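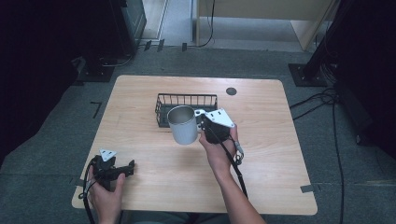 Opening, two minutes. The talk is on clearing tables in shared work rooms, and why so many cups stay where people left them. Start with the problem as people know it: the meeting ends, everyone picks up a laptop, and the cups stay. Say that I looked at this in the Cuvach building, where the break areas are small and carpeted and most have a single table. Then point to the basket. It is black wire, rectangular, open at the top, and it sits near the middle of the table with the cup right in front of it. There is nothing in it. Ask the room where they would put that cup if the basket were over by the door.

Next slide, the old setup. Before the baskets, each floor had a gray tub on a cart near the elevator. People had to carry a cup down the hall to get to it. Most didn't. In September the cleaning crew at Cuvach collected 1,360 cups from tables, window sills and the tops of cabinets. Give the number once and move on. Don't get pulled into how it was counted. If someone asks, it came off the crew's daily sheets.

The change. We took the carts away on 6 floors and put one open basket on each break table. No signs. On the seventh floor we left the cart where it was so there would be something to compare with. Mention that the floors are not the same size and that the comparison is rough.

What kind of basket. We tried two. The first was the Prutton, a plastic bin with a lid. People set cups on top of the lid. The second was a plain wire basket from Głowacki with no lid. Cups went in it. Talk about why wire: you can see from a chair that there is space left, and crumbs fall through so the bottom stays fairly clean. The bad side of that is drips. A cup with coffee in it will leave a ring on a wood table. Two floors asked for a tray underneath and got one.

Where it goes. Center of the table, long side facing the chairs. If it is at the edge, it gets pushed along by bags and coats. Keep it clear of the cable hole if the table has one, or people can't get a charger through. We learned that on the first day.

Cups. Metal ones were easier than glass. They can knock together in the basket and come out fine. They are louder, and one floor complained about the noise during calls. I don't have a fix for that. A cloth liner helped a little but had to be washed, so it was gone by the second week.

Results slide. Pause here. Let people read it. Say that the floors with baskets had fewer cups left out, and that the cart floor stayed about the same. Say also that the baskets were sometimes full by 3 p.m. and then cups went back to sitting on the table. A second pickup at 2 p.m. took care of most of it.

Costs, quickly. Baskets are cheap. The extra pickup is the real cost. Pasus runs the crew schedule and was able to move one person's break to cover it. Other buildings may not have that room in the day.

Questions. Likely ones: dishwashers on each floor (no, the plumbing isn't there), paper cups (outside this project), people taking the baskets home (up to 7 are missing). Leave the last slide up with the basket measurements on it so people can copy them down.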